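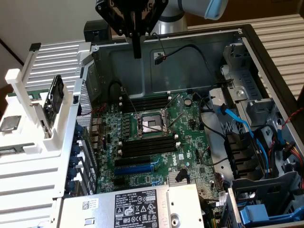 Open desktop tower, CPU socket empty.

Trenutach Late Payment Letters

Trenutach is a set of 400 letters sent by lenders to borrowers who have fallen behind on a loan. It was put together for work on plain-language notices: finding the amount owed, the deadline and the options offered to the borrower. The letters come from two lenders, Stalaseo and Ateş, which released them after their own review. The last update was on May 14, 2024.

What is in a record

Each record is one letter and its labels. The fields are:

letter_id: a short code, unique across the set
lender: stalaseo or ates (the file uses plain letters only)
loan_type: car, personal or equipment
stage: 1 for a first reminder, 2 for a formal notice, 3 for a final demand
body: the full text of the letter, with line breaks kept
amount_due: the sum the letter asks for, as printed
deadline_days: days allowed for payment, counted from the letter date
options: up to 11 tags, such as payment_plan, deferral or phone_call

If a letter gives no deadline, deadline_days is left blank. A zero means the letter asks for payment at once. Early versions mixed these two cases, so anyone working from a copy made before March should download it again.

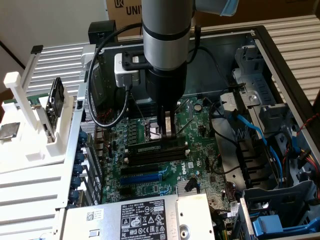

How the labels were made

Two readers labeled every letter on their own, then compared results. Where they disagreed, they reread the letter together and settled on one label. Most disagreements were over the stage. Stalaseo uses the words "formal notice" in letters that carry no penalty and no threat to end the loan. We labeled these by what the letter does and ignored its title.

Labels were entered in Ellia, a small form tool kept in the tools folder. You don't need it to use the data, but it will open the files if you want to check or change a label.

Names, addresses and account numbers have been replaced with tags in square brackets. Amounts were shifted by a small random factor — the same factor within each letter, so late fees still add up to the total. 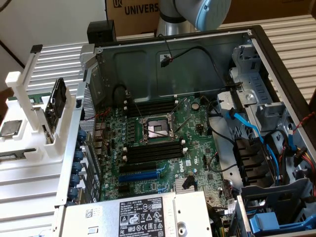
Dates were moved in the same way. The gap between the letter date and the deadline is always the original one, but the letter date itself should not be used to study seasons or trends.

Known limits

Final demands are rare in the Ateş part, and equipment loans appear only in the Stalaseo part. A model trained on one lender does poorly on the other, mainly over the wording of deferral offers. Letters to guarantors are left out. So are letters about mortgages, which follow different rules and tend to be much longer.

The set is not a guide to what a lender is allowed to send. Some letters use wording that both lenders have since dropped.

Files

letters.csv: all records
splits.csv: training and test split, by letter_id
tags.txt: the option tags with a one-line definition of each
tools/: Ellia and its settings

Use

Research and teaching use is free. Please name Trenutach and the version date in any published work. Report labeling errors through the issue tracker, with the letter_id and the field in the title.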